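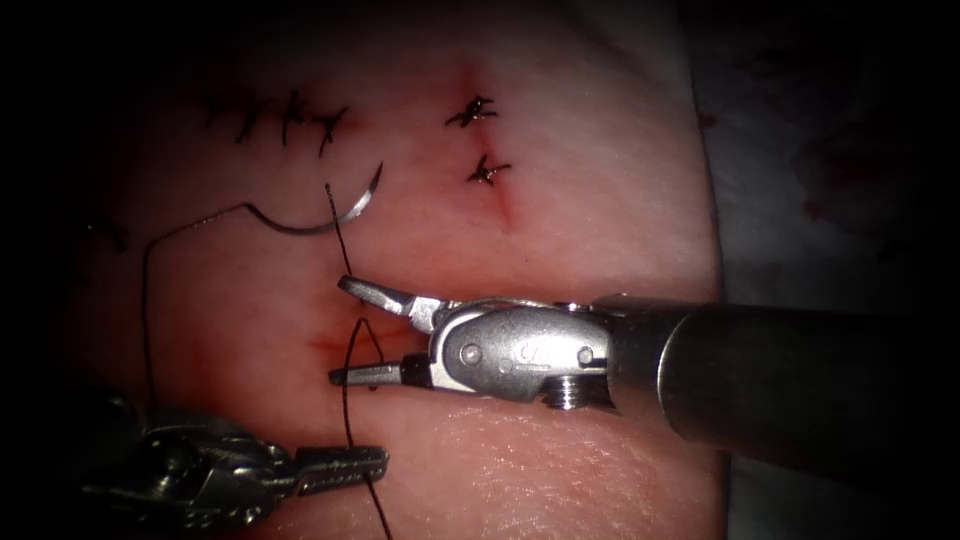

**Calilley Court: read the fee sheet before you fall for the lobby**

The leasing office at Calilley Court is open, and several of you have forwarded me the brochure. It promises "effortless living" and a "resort-style courtyard." I went over for the tour. The courtyard has a grill and a fountain that wasn't running.

Brorkwood, the management company, is advertising $400 off the first month on a one-bedroom. Fine, but you only get it on a 15-month lease, and the discount comes back out of your pocket if you leave early. Ask to see that clause. I had to ask twice.

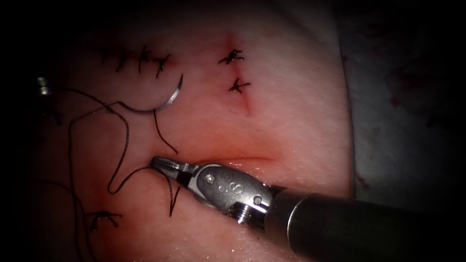
*Black suture thread on a pale pink pad, with the instrument coming in at lower right.*

Then there's the $76 monthly "amenity package." It covers the gym, the package lockers and something called a resident concierge. You can't opt out. Hamish Hapeta, who moved over from the Rees building in October, tells me the concierge is a phone number that goes to voicemail after five.
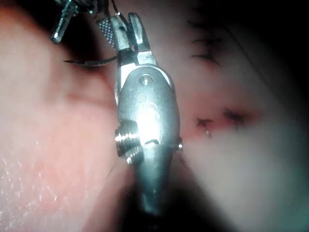

Square footage is another thing. The floor plan for the Allanetti model says 512 square feet, and when I asked if that included the balcony, the agent said she would get back to me. I'm still waiting. Bring a tape measure and don't be shy about using it.

Parking isn't included either. The garage is first come, first served, and the guest spots are already full most evenings.
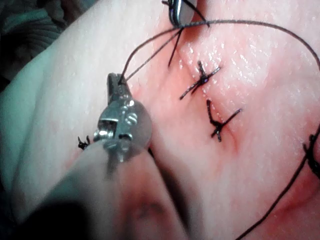

Sioned Griffiths toured the same week and liked the light on the upper floors. So did I. Whether it's worth signing for is up to you, but get the total monthly cost in writing, with every fee listed, before you hand over a deposit. If they'll give you a straight number, send it to me and I'll print it next issue.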